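2019-03-13

**Gardale's bread swap is back, and this time we've got a bigger hall**

Hi all, Nélida Gaete here, writing from a kitchen in Gardale that smells like rye. I'm so happy to tell you that the Sullcombe Bread Swap returns this spring, and yes, you can bring the weird loaves too!

If you missed the February one, the idea is simple. You bake something, you bring it, you go home with something somebody else baked. We had nearly 100 people squeezed into the old Lambert store (sorry about the coat rack), and I came away with a walnut loaf I'm still thinking about.

We've moved to the Ulen Hall, 346 Mill Road, which has real parking and a much better oven. Doors open at 12 and we wrap up at 3. Entry is free. Please label anything with nuts, seeds, or dairy, and bring your own bag or basket.

I'll be doing a short sourdough starter talk near the door, mostly so I can give away some of mine before it takes over my fridge. Reporters and food bloggers are welcome, just ask for me when you come in. 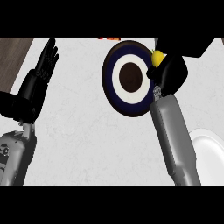

Can I come if I didn't bake anything?

Sure, come on in and taste, but the swap table is for people who brought a loaf.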